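Posted Mar 25, 2022 by Emiliano Domínguez

Filed under: Label Printers & Supplies

Virkberg Dendum 200 Label Printer

I've been selling label printers for a while now, and the Dendum 200 is the one I keep plugged in next to my own register. It's small, it's quick, and it runs on direct thermal rolls, so you'll never buy ink for it (my old inkjet sheets used to smear if you breathed on them!). Plug in the USB cable, drop in a roll, close the lid and press the green button once to let it find the gap between labels.

Print speed is set to medium out of the box, and I'd leave it there for barcodes. Fast is fine for plain text — names, shelf numbers, that kind of thing — but thin bars come out a little fuzzy.

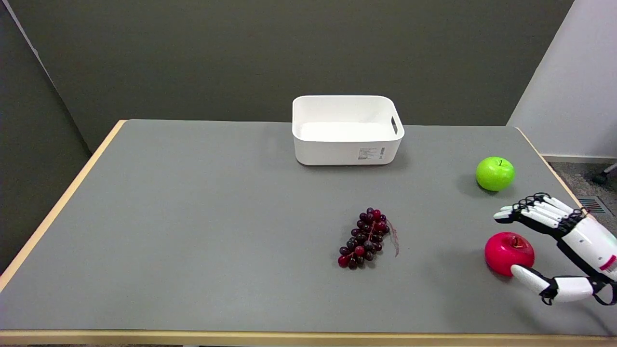
White storage bin with a small printed label low on the front.

For plastic, get the Espinoza poly rolls. The paper ones are cheaper and stick great to cardboard, but they curl at the corners on anything smooth. Wipe the surface, let it dry, then press from the middle out. Each roll holds 200 labels, and a carton has 8 rolls.

The printer is $95 with one paper roll in the box. The print head is rated for 3000 feet, and I've only ever had to swap one, on a unit that ran all day in the Grorninitz store. Replacement heads are on back order until October, sorry about that! Cleaning pens are in stock, and you'll want one.

Questions about sizes? Send me a note before you order and I'll mail you a couple of sample labels to try.

Contact us | © 2022 Grorninitz Supply | Back to top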